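Kungate Robotics Club: Shape-Sorter Project FAQ

Questions below come up every term from new members and from students in other sections. Lab rules and the sign-up form are on separate pages.

What is the project?

Each team programs an arm to pick up blocks and put them into the matching holes of a shape-sorter board. The work runs for one term and ends with a scored run in June. Teams may teach positions by hand, use camera input, or train a policy from recorded demonstrations. All three approaches are scored the same way.

Do I need experience?

You need enough Python to read a log file and change a loop. Members who have not used an arm before complete the Michiels safety module first. It takes 75 minutes and has a short practical check at the end.

How big are the teams?

Teams have 2 members. One runs the arm and the other keeps the log. Swap roles between sessions. The logs are graded, and a log in one person's handwriting all term will be questioned.

Why a toy board?

Insertion is harder than it looks. A star has five points, so a small rotation error leaves it sitting on top of the foam. The grip matters as well. If the block is held with a flat face tilted away from vertical, the arm has to correct the angle before it lowers, and most first attempts skip that correction.
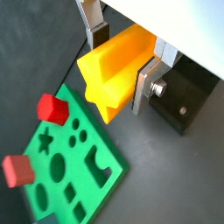 A grip that is secure enough to carry a block can still be the wrong grip for inserting it. Check the angle of the block against the board before you start the descent. If the error is large, set the block down and pick it up again. A regrasp costs a few seconds and carries no penalty.

Which software do we use?

Motion control goes through Fillen, which is installed on the lab machines. Recordings are saved in the Prusora format. Please do not convert them before upload, as the conversion drops the gripper force channel. Use version 202 of the shared configuration. Older copies have the wrong tool offset.

How many demonstrations do we need?

There is no minimum. The shared archive holds 1,591 recordings from earlier terms, and any team may use them. Your own recordings are still worth making, because the older ones were taken with a different finger pad and the contact readings do not match yours.

What counts as a placed block?

The block must be in its matching hole and must stay there after the fingers open. It does not have to be flush with the foam. A block leaning on the rim scores zero, and so does a block pushed down by hand.

Can the blocks start anywhere?

For practice, yes. Start some on the board, some on the table, and some resting on another piece. A star balanced on a curved block is a useful test, as the arm has to lift it without shifting what is underneath. For the scored run, the start layout is posted at 4 p.m. and is the same for every team.
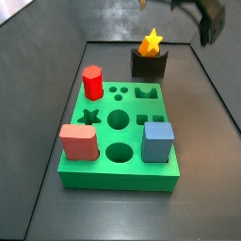 What happens if the arm faults during a scored run?

Press stop, write down the fault code, and wait for a lab assistant. The clock is paused from the time of the fault. Blocks already placed keep their points. A second fault ends the run.

Can we work outside session hours?

Only with a lab assistant present. Simulation work can be done at any time on your own computer.

Who keeps the code?

You do. The club keeps a copy of the final version and the logs. If you want your recordings left out of the shared archive, say so on the submission form.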